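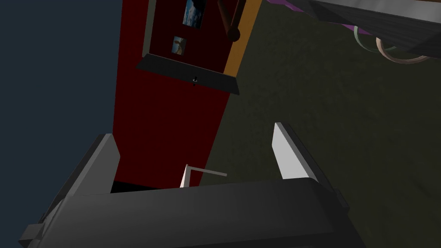 Iltwood Shared Workshop - Members' Help Pages
Section: Automation and Simulation

Gripper closes on a thin part in simulation but does not retain it

Posted by Candela Iglesias
Status: open

I should be grateful for advice from members with experience of simulated grasping. I am building a small two-finger gripper on the long bench at the Iltwood workshop, and before committing further material to it I have been testing the closing motion in simulation at home. The model is deliberately plain. The palm is a single box, the fingers are flat slabs, and each finger carries a lighter pad on its inner face. The part to be picked up is a thin white rod with a short upright piece at one end, and it rests close to the foot of a red panel in the room model.

With the fingers open and the rod between them, the arrangement appears satisfactory. On closing, one of two things occurs. Either the pads pass a little way into the rod and the rod is then thrown sideways at considerable speed, or the pads meet it correctly and it slides out as soon as the arm begins to lift. I have raised the friction value on both pads to what I believe is the highest sensible setting, and this has made no difference that I can detect.

The particulars are as follows.

The rod is 3 mm thick and is modelled as one rigid body.
The physics runs at 300 steps per second.
The finger motors are driven by position, with the target set to fully closed.
The room was taken from a shared library and I have not altered it, apart from the starting place of the rod.

I have two further points on which I would welcome guidance. The first is whether the nearness of the panel is likely to matter, given that the left finger has to come down on that side. The second is whether I ought to resolve the matter in simulation at all, or proceed to the printed fingers and test those directly. The printed set is ready apart from the pads, for which I have a sheet of soft rubber from Cuvow.

I have read the earlier thread on suction cups and do not consider that it applies to a part of this shape.

Radymyr Didenko
Marked as helpful by the poster

The two faults described have separate causes and should be treated separately. I would recommend the following order of work.

Begin with the collision shape of the rod. Many tools, when a part is imported, will wrap it in a single simple outline. For a straight rod this does little harm. For a part with an upright piece at one end, the wrapped outline fills in the corner, and the pads will then press upon a sloping surface that is not drawn on the screen. The part is pushed out along the slope, and no amount of friction will correct it. Please switch on the display of collision shapes and compare it with the drawn part. If the corner has been filled, replace the outline with two separate boxes, one for the long arm and one for the upright, fixed together as a single body.

The second matter is the drive of the fingers. A position target of fully closed instructs the motors to continue pressing until the pads touch one another, and the rod prevents this. If the motors have no force limit, the pads are driven into the rod, and the program removes the overlap by throwing the rod clear. Set a limit on the force. I would begin very low, at a value which only just holds the part, and increase it in small amounts. It is also advisable to reduce the closing speed over the last few millimetres of travel.

Thirdly, 300 steps per second is on the low side for contact with so thin a part. Before raising it, look at whether your program permits several smaller steps within each main step. I use 8 for small parts and the cost in running time has been acceptable on an ordinary home computer.

As regards friction, please confirm that the value is being applied to the rod as well as to the pads. Some programs take the lower of the two values and some multiply them. If the rod has been left with a very low value, the setting on the pads will have almost no effect. This would account for your having seen no change.

The panel may matter. A finger that touches it on the way down will be held back on one side, and the rod will be pushed by the other finger before both are in contact. I suggest moving the rod well out on to the green floor for the first trials. Once the grasp is dependable there, return the rod to its original place and adjust the approach.

On your last point, I would not delay the printed fingers on account of the simulation. The two can proceed together. Rubber pads give way slightly under pressure and rigid simulated pads do not, and the real gripper may well prove the more forgiving of the two. Members are reminded that the rubber should be fixed with contact adhesive in the ventilated area only.

Dvořáček

I had a similar difficulty and solved it by making the rod thicker. I changed mine from 3 to 6 mm and it was picked up without trouble. I did not change anything else. It is not the same part any more, of course, but it was sufficient for my purposes.

If you are using the Isevance plug-in for the arm, there is an option to attach the part to the gripper when both pads report contact. This is a form of cheating but it is quick to set up.

Candela Iglesias
Reply from the poster

I am obliged to you both. The collision display showed that the corner had indeed been filled in - I had not thought to look. With the rod rebuilt from two boxes it no longer slides out along the slope. The rod's own friction value had also been left very low, and I have corrected this.

The force limit is set but I have not yet found a value that serves for both the closing and the lift, and the rod still turns between the pads when it is held away from its middle. I shall leave the thread open for the present. I would prefer not to use the attachment option, as the purpose of the exercise is to learn whether the pads are wide enough.

Radymyr Didenko

Turning of that kind is to be expected if each pad makes contact at only one point. Please see whether your program allows a torsional friction value, which is often set to nil when a new model is made. Failing that, move the grasp along the longer arm towards the balance point, bearing in mind that the upright piece will draw this a little to its own side.

I shall be in the workshop on most evenings in August from 6 o'clock and would be content to look at the printed fingers if you bring them.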